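Unit 3 handout – Recording and aligning remote ensemble parts

Instructor: Sulastri Menon. Lab support: Ridwan Sitompul. Revised Jan 31, 2026.

## 1. Scope

This unit covers ensemble pieces in which each player records alone and the parts are assembled later. Live playing over a network is a separate topic and is covered in February. Read the section on latency from Unit 2 first, as the terms are used without further definition.

## 2. The guide track

Every player works from the same guide track. It carries a click, a reduced piano part and a spoken bar number at each rehearsal letter. The click starts two bars before the first note and continues through rests and held chords.

Tempo changes must be written into the click. A ritardando that is left to the player will differ from part to part, and the parts cannot be matched afterward without audible stretching. Marlina Ismail's arrangement of *Hartono* is the set piece for this term. It has three tempo changes, all of them marked in the score and in the guide.

## 3. Recording at home

- Play the guide through closed headphones. Click bleed is the most common fault in submitted parts.
- Record at 48 kHz, 24-bit, mono for single instruments and stereo for piano.
- Leave the level alone once the take has started.
- Clap once on the sync beat before bar 1.
- Do not add reverb, compression or noise reduction.

Pianists using a digital instrument should submit MIDI together with the audio. The MIDI file makes small timing errors easy to locate – it does not replace the audio.

## 4. Alignment

Import all parts into one session and line up the claps by eye, then by ear. A clap fixes the start only. If a part is in time at bar 1 and late by the last page, compare the sample rate of the file with that of the session before editing any notes.

The complete set piece runs to 1,238 beats. Check alignment at every rehearsal letter and write the offset in the log. Offsets under 15 ms can be left as they are in sustained parts. Percussion and piano attacks need closer work.

## 5. Assignment

Work in the groups posted by Retno Pelupessy. Each group submits a session folder, the offset log and a stereo mix. Name files by part and take number. Questions about the score go to Anisa Pangaribuan.

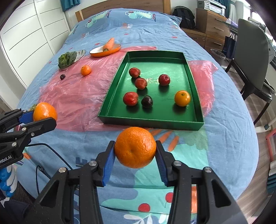 Groups that change a part after submission should send a new log with the new file, and mark the replaced take as withdrawn in the session folder.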